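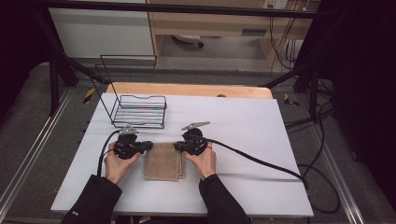 Towel folded into a square, tan, on a white tabletop.

Week 2: Loops, pile and why a towel drinks
Household Textiles, lecture notes
Rekha Pai

Last week was all plain weave, and a few of you looked a bit sleepy by the time we got to tea towels. This week we get to terry, my favourite cloth in the whole course. Bring a magnifying glass if you own one. If you don't, a phone camera zoomed right in does nearly as well.

What makes it terry

Plain cloth has two sets of yarn, the warp running the length of the loom and the weft going across. Terry has a third. There's a ground warp, kept tight, and a pile warp, kept slack, and the slack one is what stands up in loops. On a towel with loops on both faces, the pile warp is thrown up on one side and then the other.

The clever bit is how the loops are made. In an ordinary weave, each weft is beaten hard up against the last one. In terry, the loom leaves a couple of wefts a little short of the cloth edge, with a gap. Then the next one goes in and all three are pushed home together. The ground warp is tight, so the wefts slide along it. The pile warp is slack and gets carried along, and it has nowhere to go but up! We call this three-pick terry, a pick being one pass of the weft. There are versions with more picks to each row of loops, and they hold the pile more firmly.

Look at the flat band near the end of a bath towel, the dobby border. The loops stop there, and you can see the ground weave with nothing in the way. It's also the part that shrinks differently from the rest, and the reason so many old towels have a puckered end.

Where the water goes

Cotton is nearly all cellulose, and cellulose is very fond of water. Some of the water goes into the fibre itself, which swells. Much more of it is held between the fibres and between the loops, in all those tiny gaps. More loops, more surface, more gaps. Longer loops hold more again, but they snag more easily and take an age on the line.

Twist matters too. A tightly twisted yarn is strong and a bit wiry, and water is slower getting in. A low-twist yarn is soft and thirsty but sheds lint for the first few washes. Makers are always trading one against the other, and Balakrishnan Pai (yes, we're related, he ran the looms at Kaimal for 17 years) will tell you at length which side he's on when he visits in December.

Velour towels have the loops sheared on one side. Beautiful to touch, and they take a printed pattern very well. They're noticeably worse at drying you, so turn them over and use the looped side.
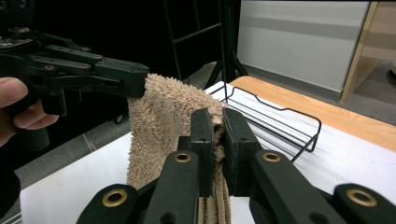 The Pledthorpe samples

You'll each get an envelope of swatches from the Pledthorpe mill. Swatch A is 100 per cent cotton, B is a cotton and polyester blend, C is sheared on one face, and D is the mystery one. Please don't wash D before the prac!

Do the sinking test first. Cut a small square, lay it gently on a bowl of tap water and time how long it takes to go under. Then put the same square through a warm wash, dry it and do it again. Most people are amazed at the difference. New towels usually carry leftover softener from finishing, and it coats the fibres so the water beads up and sits there. Last year's group had one swatch still floating after 94 seconds, and after a single wash it went down almost at once.

Looking after it

Skip the fabric softener, for the same reason as above. Give towels room in the machine. Shake them hard before hanging, which gets the loops standing up again, and if you find a pulled loop, snip it level with the others. Pulling on it drags the pile yarn out of its neighbours and leaves a bald line.

Before next week

Read the Witano booklet on pile fabrics up to the section on corduroy. Find one towel at home and note its border, its hems and whether both faces have loops. Bring the notes, and bring the towel too if it's a good one.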